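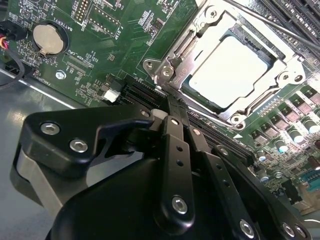 Battery top left, memory slots across the middle, processor in its metal bracket

Old Dell tower: which memory slots do I fill first, and should I change the round battery while I'm in there?

Asked by Negin Karimi
Viewed 897 times
Category: Computers and phones > Upgrades

Hello all, hoping somebody patient is about. I've got a Dell tower that used to do the accounts at the office where I work in Stullstead, and when they replaced the lot in January I was allowed to take one home for my son. It works, or it did, but it was painfully slow (we're talking make a cup of tea while the browser opens) and the little monitor thing in Windows said it had hardly any memory free with nothing much running. So I ordered 2 matching sticks from Polilico, which the checker on their site said would fit.

What's stumping me is the slots. On my sister's old computer they were in two colours and you just matched them up, easy. On mine they're black, all the same, and I can't work out which ones count as a pair. There are tiny white arrows printed on the board near the ends but I don't know if they mean anything to me or only to the people who made it.

Second thing. It has been forgetting the time. Every time it's been off at the wall it comes back with a date from years ago and then half the websites won't load until I fix the clock. There's a round silver battery in a black holder right up in the corner, helpfully labelled BATTERY1, so I'm assuming that's the culprit? Can I just pop it out, and will I lose all the files if I do? My son has his school work on there and I will not be forgiven.

Third thing, and I know some of you are going to tut. The cooler is off. The man at Mahmoudi (the phone and laptop place by the station) told me old paste dries up and it's worth redoing on a machine this age, so off it came, and I've now got the processor looking up at me in its bracket. Do I need to lift that little latch arm and take the processor out as well, or does it stay put?

I'd sooner ask a daft question now than buy another computer.

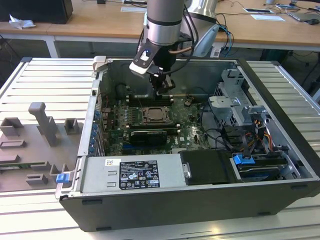

The tower on its side with the panel off: graphics card in the middle, power supply bottom left

Forgot to say, it has a graphics card in it and that's staying, he wants it for his games. The blue clips along the edge are for that, I think? I haven't touched those, or the drives. Thanks in advance!

Shahram Tabrizi
Marked as helpful by 14 people

Not daft at all, and you've picked a nice sort of case to learn on, plenty of room to get at things. I'll go in the order I'd do it myself.

Before anything, mains lead out of the back and then press the power button for a few seconds. It drains off whatever is left. Touch some bare metal on the case before you handle the sticks and again if you've been wandering about on carpet. I don't bother with a wrist strap, others do, have one if it makes you happier.

The processor: leave it where it is! That thin arm is what clamps the bracket down, and underneath there'll be either a chip with pins or a socket full of very fine contacts, and in both cases you don't want to be disturbing them for the sake of some paste. Wipe the top of the chip with a bit of lint-free cloth and isopropyl alcohol, do the same to the bottom of the cooler, then put a blob the size of a small pea in the middle. The cooler spreads it when you tighten it. Do the screws a few turns each, going corner to corner, so it comes down level. And plug the fan back in. I forgot once and had a very worrying five minutes.

Don't be tempted to switch it on "just to see" before the cooler is back. It'd most likely shut itself down but why find out.

Memory: do it while the cooler's off if the cooler is a fat one, there's more room for your hands. The arrows I wouldn't read too much into. What you want is the numbers printed by the slots, usually something like DIMM1, DIMM2 and so on, in tiny writing. They don't always run in order across the board, which catches people out. Fill 1 and 2 first on a lot of Dells, but get the model off the sticker on the outside of the case and look up the owner's manual on their support page, it'll have a diagram. Five minutes' reading and you'll know for certain.

Open the white latches at the ends, line up the notch in the stick with the bump in the slot, and push down firmly on both ends until the latches click in. It takes more of a shove than feels right. If it won't go at all, don't lean on it, turn the stick round the other way.

Battery: yes, that'll be your clock. Your files are on the drive and the battery has nothing to do with them. What you may lose is the settings in the BIOS, so take a photo of those screens with your phone first (well, once it's back together - fit the battery last, after you've had it running). Most of these take a CR2032, but read what's stamped on the old one. Same side up as it came out.

fenwickgate
Marked as helpful by 2 people

just get an ssd. memory won't do much if its still on the old hard drive. mine went from hopeless to quick in an afternoon

Negin Karimi
Original poster

Shahram, thank you, that's brilliant. I've printed it out and put it on the kitchen table with the screwdrivers. Processor is staying exactly where it is. I found the manual by the sticker like you said and there is a diagram, I'd just been looking on the wrong page altogether.

One more if you're still reading - Dukero have paste in two sorts, one silvery and one white. Does it matter?

fenwickgate, noted! Maybe for his birthday.

Shahram Tabrizi

Either will do fine for a family computer. I'd go for the white one as it says on most of them that it doesn't conduct electricity, so if you get a smear on the board you've less to worry about. Check the packet though. And buy the battery from the supermarket, computer shops charge silly money for them.

If it beeps at you or won't show a picture when you first switch on, turn it off, pull the plug and reseat the memory before you suspect anything else. First start with new sticks can be slow as well, so give it a couple of minutes.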